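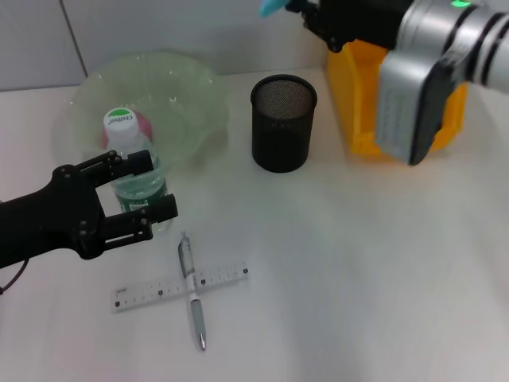
Demonstration gathering (robot learning)

Home | Articles | Robotics | Talk | Random page

Demonstration gathering means recording a robot arm doing a job, usually with a person steering, so a learning system can copy it later. I got hooked on this at Ostum in October! An episode is one recorded try, like closing a gripper on a water bottle standing by a glass bowl. We kept ours to 15 seconds and saved 600 of them (Evaristo Zavala steered most, I mostly fumbled). Clumsy tries get their own label.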